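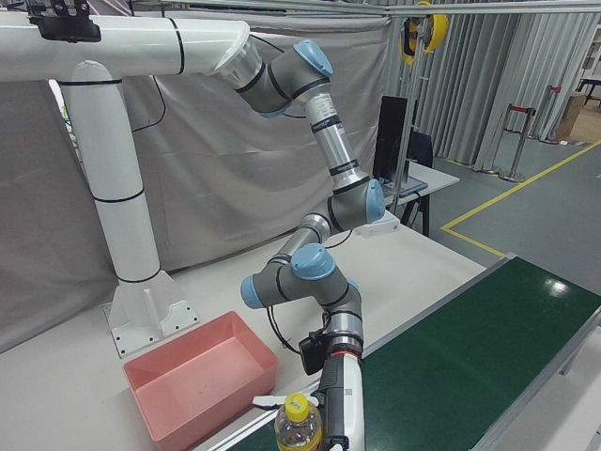
4.2 Sites, tables and how we counted

Figure 3. Worktable with a white support column, base plate bolted to the table surface.

Three shared workshops took part: Vandstead, Nillon and Hou. All three rent bench space by the month. Vandstead is the oldest and the most crowded, Nillon moved into its current building in April, Hou is split over two floors and has the best light. A fourth site, Vokus, dropped out before the first round and is left out of every table below.

Members were asked one thing at the door. How much of your bench can you use right now, without moving anything? Answers on a seven-step card, 1 for none of it and 7 for all of it. We then measured the clear surface with a tape and wrote down both. 300 paired records in total, 45 of them from Nillon, where the evening round was cut short by a power failure.

What counts as clear took longer to settle then we planned. Loose things (cups, offcuts, paper) were treated as movable and the surface under them as taken but recoverable. Fixed things were treated as lost surface. A base plate bolted down to the top, as in Figure 3, is lost surface, and we took the outer edge of the plate as the line. Vises the same. Lamps on a clamp we went back and forth on, in the end movable, see the note in the appendix. Drawers hung under the table were ignored.

4.3 Felt space and measured space

Members think they have less room than they do. True at all three sites, strongest at Vandstead. The gap is small on tidy benches and grows as loose items pile up, up to the point where the bench is full, and there it closes again since both numbers are near zero. Fixed items hardly move the felt score at all. People with a vise taking a whole corner still gave their bench a 6 or a 7. After a few weeks they seem to stop thinking of that corner as bench.

Loose items are a different story. Even a thin layer of paper pulls the score down hard. One member at Hou with most of her surface open gave it a 2, and when asked, pointed at a stack of mail. This fits with what Nowakowski found in his kitchen diaries: things waiting for a decision weigh more than things that just take up room. We would not push it too far, his sample was homes and ours is rented space with a bill attached.

Bench depth matters less than we guessed. Width matters more. Members reach sideways before they reach back, so a deep bench fills at the rear and stays that way. We found back rows with dust on them at every site.

4.4 Sharing

Of the members who shared a bench, 94 filled in the longer form. Most common complaint by far was the unmarked middle. Pairs who had put down tape reported fewer arguments, pairs who had agreed a line out loud but not marked it did no better than pairs with no line at all. Direction unclear here. Maybe careful people tape, maybe tape makes people careful. Our data cant separate the two.

Two limits. First, rounds were done in the day at Hou and in the evening elsewhere, so time of day and site are mixed up together. Second, the tape measurements were made by the same person who handed out the card, and Henryk Nowakowski, who read an early draft, was right to flag it. A second reader checked the Nillon sheets only. Corrected sheets are dated 27 July 2018 and are the ones used in Table 5.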